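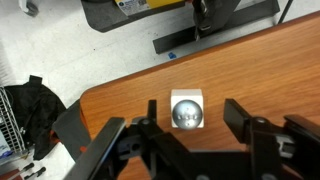
Setting up a workbench in a spare room

Endero Workshop Notes > Getting started > Benches

This page covers the order in which to set up a bench for small work: model making, repairs, light electrical jobs, bits of assembly. It does not cover heavy woodworking, which needs a different kind of bench and a floor that can take it.

What you will need

A sturdy table
Tape measure, pencil and masking tape
Spirit level
Screwdriver and a small drill
Cable clips
A lamp with an arm
Hard wax oil, if the top is bare wood

Choosing the table

An old dining table does the job well. Look underneath before you pay for it. The legs should bolt to a frame and not straight into the top. Lean on one corner with your full weight, then the opposite one. A little movement can be cured by tightening the bolts. If it still moves after that, leave it.

Most dining tables stand close to 75 cm high. That suits sitting. If you prefer to stand you will want blocks under the legs, and these have to be fixed on. Loose blocks walk.

Rounded corners are worth having in a small room where you will be squeezing past.

Positioning

Put the table where you think it should go and leave it there for a few days before fixing anything. Open the door fully. Pull the chair out. Check that you can reach the socket without crawling. Daylight from the side is better than from the front or from behind.

Ours is in the Salazar Road room, along the longer wall, and we moved it twice before any holes were drilled.

Level it across both directions. If the floor slopes, pack the short leg with thin hardboard, not folded card, which squashes down.

The top

Bare wood marks quickly. Clean it with a barely damp cloth, let it dry overnight, then rub it down lightly with fine paper along the grain. Wipe off the dust.

We use Munel hard wax oil. Put it on thinly with a lint-free cloth, following the grain, and wipe off whatever is still sitting on the surface after ten minutes. Two coats are enough. Leave a day between them. Lay used cloths out flat outdoors to dry before binning them, as oily rags left in a heap can catch fire.

Do not oil a top that already has varnish on it. The oil will stay sticky.

Marking out the working area

Sit down at the bench and, without stretching, draw an arc with each hand in pencil. Where the two arcs overlap is your working area. Put masking tape along its edge. Keep it clear when you are not in the middle of a job.

Everything used daily goes just outside the tape. Everything used weekly goes behind that or on the wall. The rest goes in a cupboard.

Plates and fixed fittings

A metal plate with a grid of holes is useful if you need to hold work still or put the same part back in the same spot. Set it square to the front edge of the bench and try a few jobs on it before fixing it down. Keep the holes clean with a soft brush. Swarf in a threaded hole will ruin the thread the next time a bolt goes in.

Switches and stop buttons go at the side, where a hand can get to them without crossing the work. Try it with either hand and with your eyes shut.

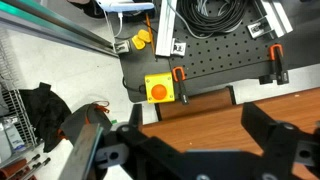 Stop button box near the corner of the plate, with a cable along the edge.

Cables

Run cables along edges, never across the working area.

1. Lay every cable loosely in place with its plug in.
2. Give each one a bit of slack at the tool end.
3. Clip to the underside or back edge of the table, a hand's width between clips.
4. Label both ends. A strip of masking tape folded over is fine.

Keep the extension block off the floor. Ours is screwed to the inside of the back leg. Do not plug one extension block into another.

Lighting

One ceiling light behind you will put your own shadow on the work. Fit an arm lamp on the side opposite your writing hand and set it low enough that you cannot see the bulb when sitting.

Small parts

We went through a lot of jam jars before buying Sedico drawers. The small cabinet has 3 rows and hangs on two screws. Fill the bottom row first – the heavy things belong there – and do not label anything until you have used it for a month.

Looking after it

Sweep the top at the end of each session. Tighten the leg bolts twice a year; we do ours in November and again in spring. Re-oil any patches that look dull.

Next page: Making a simple bench hook
Previous page: Clearing and measuring the room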